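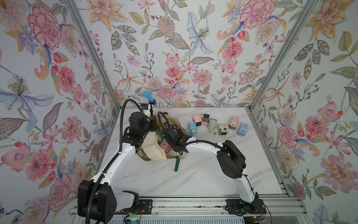

两只手臂都在袋子上方，右边还有一排小件没有装

两只手臂在布袋上面互相妨碍，线管应该怎么走？

Aileen Sarmiento　发表于2019年10月13日

大家好。中文不是我的母语，如果有写得不清楚的地方，请告诉我，我会改。

我在Brekercombe的共用工坊里搭了一个双臂工作台，已经从六月做到现在。任务看起来很简单：桌上放一些小件（样子像卷笔刀，各种浅颜色，有的带小手柄），由手臂一件一件放进一个米色的布袋。布袋是软的，没有骨架，放在桌面偏左的位置。小件排在后面和右边。

机械部分是这样的。前面是一条宽的带槽铝导轨，上面有两块黑色安装板，每块板上装一只手臂。两只手臂底座的中心距离是489毫米。桌子三面有围板，围板的接缝处用铝型材。控制程序用Nastent，两只手臂的轨迹是分开写的，只在几个点互相等待。

我的困难在手腕。从前臂到手腕的黑色波纹管，我留了比较长的一段，在手腕旁边形成一个高的弯。单独运行左臂的时候没有问题，单独运行右臂的时候也没有问题。但是当两只手臂都到布袋上方的时候，左臂的弯管和右臂的弯管会靠得很近，有时候碰到。碰到以后手臂不会停，但是夹爪的位置会偏一点，小件就落在袋口的外面。

我已经试过的方法：

第一，把波纹管剪短。现在手腕处自由的一段是300毫米。再短的话，手腕转到最大角度时管子会拉紧，我听到接头有声音，就不敢继续了。

第二，用扎带把管子固定在前臂上。这样弯变低了，但是弯的方向变成朝里面，也就是朝另一只手臂，所以更不好。

第三，让右臂等左臂完全离开以后再进来。这个方法有用，可是布袋会自己塌下去，袋口合上，右臂来的时候找不到开口。我本来的想法就是一只手臂撑住袋口，另一只手臂放东西，所以它们必须同时在那里。

我想问的是：

一、线管在手腕处应该从上面绕，还是从外侧绕？
二、两个底座的距离是不是太小？导轨还有位置，可以往两边移，但是移动以后要重新标定，我想先问清楚再做。
三、软的布袋有没有什么办法让它的开口保持形状？我不想换成纸盒，因为工坊里的人以后要用它装布袋一类的东西。

非常感谢。

铁砧与茶

不用搞那么复杂，把袋子换成硬的就行了。软袋子本来就不好弄，我以前用塑料桶，一次就成功。

　　Aileen Sarmiento 回复：谢谢你的建议。不过我在上面写了，布袋是这个任务的要求，不能换。

　　铁砧与茶 回复：哦，没看到。那就在袋口缝一圈铁丝。

　　Aileen Sarmiento 回复：铁丝这个办法我可以试。请问用多粗的？

　　铁砧与茶 回复：衣架那种。

Polumness夜班

我们在Polumness也搭过一套差不多的双臂台子，手腕线管的问题折腾了很久。按你的顺序说。

线管走外侧。左臂的管子绕手腕的左边，右臂的绕右边，两个弯永远背对背。从上面绕的话，手腕俯仰时弯顶会前后摆，摆幅比你看到的大，尤其是夹爪朝下伸进袋子的时候。你用扎带以后弯朝里，多半是因为固定点打在前臂的正上方，波纹管有自己的卷曲方向，它会往卷曲的那一边倒。把扎带松开，管子绕自己的轴转半圈再固定，先看它自然倒向哪边。固定点也不要只有一个，前臂上放3个，离手腕最近的那个用魔术贴，留一点滑动，别勒死。

300毫米不要再剪了。接头有声音说明已经到极限，线芯受力，过几个星期会开始断断续续丢信号，那种故障查起来很痛苦。如果你已经在接头有声音的状态下跑过一段时间，把接头拆开看看里面的线皮。

底座距离我会先不动。先改线管，再改姿态：你现在两只手臂的前臂都朝里压，手腕在袋子上方几乎并排。可以让撑袋口的那只从更低、更靠侧面的角度进去，只用夹爪夹住袋沿，手腕留在袋子外面。另一只从上面放。这样两个手腕的高度错开，底座距离就够用了。移底座等于手眼标定、桌面高度、所有等待点全部重来，放到最后再考虑。

Nastent里面有没有双臂之间的最小距离检查，我不确定，我们用的是别的程序。如果有，记得它算的通常是连杆模型，线管不在模型里。我们的做法是在手腕模型外面加一个胖一圈的圆柱，把弯管的范围包进去。

袋口的问题我没有太好的答案，我们当时装的是盒子。

　　Aileen Sarmiento 回复：我今天下午把左臂的管子转了半圈，它确实倒向外侧了！右臂的还没有改，因为那边管子上还绑着别的线，要先拆。接头我也打开看了，线皮上有一条浅的压痕，没有破。圆柱的办法我没有想到过，Nastent可以在模型上加形状，我会试一试。

　　Polumness夜班 回复：压痕的位置拍下来，过一个月再比一次。

小齿轮阿姨

关于袋口，我是做布包的，机器人我不懂，只讲布的部分，你挑着听。

软布站不住，是因为袋口没有“筋”。铁丝可以，但是衣架那种太硬，折过一次就有死角，而且尖头会戳穿布。裁缝用的鱼骨（塑料扁条，卖束腰和帽子材料的店都有）更合适，在袋口折一道边，把鱼骨穿进去，袋口会自己弹开，压扁了也能回来。我家附近的Đặng布料行可以零剪，你那边应该也有类似的店。

如果不想改袋子，也可以在里面先放一个纸板做的圈，东西装好以后再拿出来。多一个步骤，不知道你的机器愿不愿意。

还有一点，带子最好先收到袋子底下或者别起来，不要摊在桌上。夹子下来的时候很容易连带子一起夹走，我用手装东西都会勾到。

　　Aileen Sarmiento 回复：谢谢您！“鱼骨”这个词我查了字典，第一次查到的是真的鱼的骨头，看了您的括号才明白。我量了袋口的折边，需要191毫米长的两条，这个周末以后去买。带子您说得对，有好几次夹爪夹到的就是带子，我以前以为是程序的错误。

　　小齿轮阿姨 回复：两头记得剪圆，再用火轻轻燎一下。买的时候多买一条。

　　Aileen Sarmiento 回复：好的。右臂改好以后，我会在这里写结果。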